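A Long Game with the Prinotdale Arm

The first thing the robot did in my kitchen was offer to shake hands with the kettle. Andri Stöckli, who had driven up with it in the back of an estate car, said this was a calibration matter and would pass. It did pass, after lunch.

The Prinotdale is a desktop arm sold by Wadden, a small firm that used to make fittings for bakery conveyors and now makes something a good deal harder to explain to the neighbours. It clamps to a table, plugs into a laptop and, with the optional games pack, puts away a set of chessmen or plays through a position with you. The arm costs 800 pounds. With the games pack it is 1000, and for that you get the software, a roll-up board and a telephone number that Andri sometimes answers.

I should admit my interest. I am a poor chess player and a worse tidier, and a machine that promised to help with both seemed worth clearing the table for. Wadden lends the arm out for three weeks, which is long enough to grow fond of it and nearly long enough to find the right screwdriver.

Setting up took an evening. The manual, by Freya Hebden, is the best-written thing in the box, and contains the sentence "If the arm is pointing at you, begin again from page 7." I began again from page 7 several times. You show it the four corners of the board, you tell it how tall a king is, and you go and make tea while it thinks about what you have said. By nine o'clock it could find any square I named. By half past it could do so without visiting the butter dish first.

Then there is the matter of picking things up. Chessmen are a rotten shape for a robot. They are narrow where you want to hold them and round where you don't, they stand too close together, and a pawn on its side will roll off in whichever direction is least convenient. Wadden's answer is a two-fingered gripper with soft pads, and a great deal of patience, most of which has to be yours. 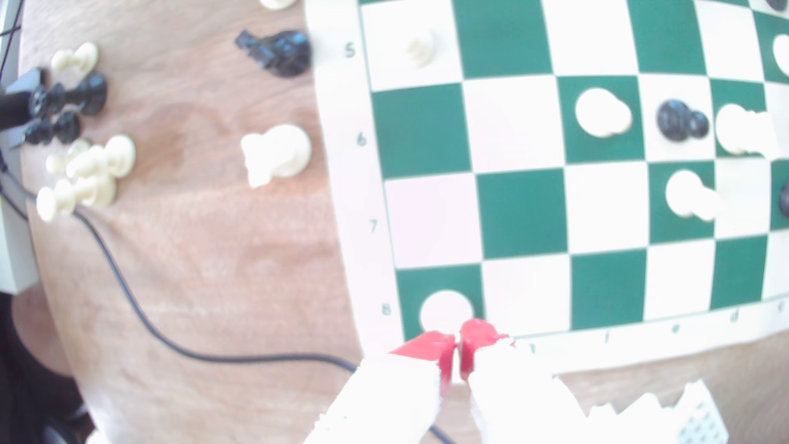 Closing in on a white piece in the corner, with the captured men parked on the left.

Watching it work is oddly absorbing. The fingers come in low, part a little, and pause in the manner of a man choosing a chocolate. When the grip is good the piece goes up cleanly and comes down in the middle of its square, better centred than I have ever managed. When the grip is bad there is a small click and the arm carries a fistful of air, with great care, to the far side of the board. It will then put the air down. A later update is meant to teach it the difference.

Pieces out in the open it handles well. Corners are slower, and a crowded middlegame is slower still, as the arm likes to plan a way round every neighbour before it commits itself. A bishop's move could take as long as my own thinking, and I am a man who has lost on time to a child. Heaps are beyond it. Leave your captured pawns in a jumble beside the board and it wants them stood up first, by you, while it waits.

As an opponent it is better than it needs to be. The playing strength comes from software by Lernel, and can be turned down to a level marked Gentle, at which it beat me. Jonas Zwahlen, a proper club player who came round to give me a second opinion, beat it twice on a higher level and then knocked over his own king with his sleeve. The arm stopped dead and asked on screen for the position to be restored. Jonas said he had played people with worse manners.

There are rivals. Zaugg sells a closed table that slides its pieces about with magnets, and for anyone who simply wants a game it is quicker, quieter and far less likely to elbow the lamp. But you can't ask it to do anything else. Nusrat Awan, who teaches evening classes in electronics, has had a Prinotdale since July and has hers sorting resistors in term time. She bought the games pack for the quiet weeks and describes it as "a very expensive way to lose a rook".

I put the complaints to Benedikt Bachmann, who runs the design side at Wadden. He agreed with nearly all of them. The cable should leave from the back, he said, and the clamp should come with a felt pad — mine has left its signature on the table — and both are on his list for the next version. He would not say when that might be. On the question of the air, he asked whether it had at least been put down on the right square.

It had, as a matter of fact. Andri came for the arm the following morning, and it took the two of us 3 attempts to get it back in the box.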